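Every list of tips for keeping old movies says the same thing about DVDs: wipe them with toothpaste and the scratches go away. I doubt it. I tried it on 2 discs from a box of space-alien pictures, and both came out hazier than they went in. A soft cloth and plain water, wiped straight out from the hub, did as much as I'd trust anything to do.

**Labeling**

Skip the sticky labels. One peeled up inside my Kornness player and I had to take the lid off to get it out. Write on the clear inner ring with a soft felt-tip and keep the pen with the discs, or you'll grab a ballpoint.

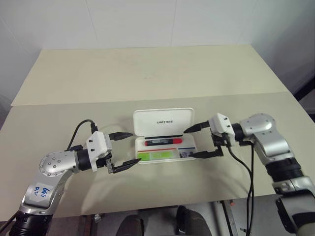
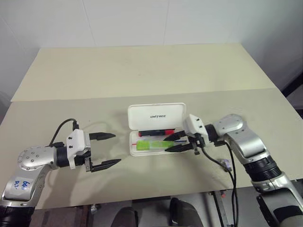

**Sleeves or cases?**

Miroslava Kadlec, who runs the film swap in Skaremstead, swears by paper sleeves. I've had more than 55 movies in them since May and I'm not sold. Grit gets in at the flap and the paper rubs it around. Hard cases take up a whole shelf - fine, give them the shelf.

**Sprays**

Traltix cleaner smells nice. I couldn't see any difference between that and water.

**Freezing a stuck tape**

No. Rewind it by hand, 2 turns at a time, and stop if it pulls. If the tape has creased, a cold night next to the peas won't flatten it.

**Storage**

Stand discs upright, away from the radiator. The attic is too hot in summer, whatever the forum people say about theirs.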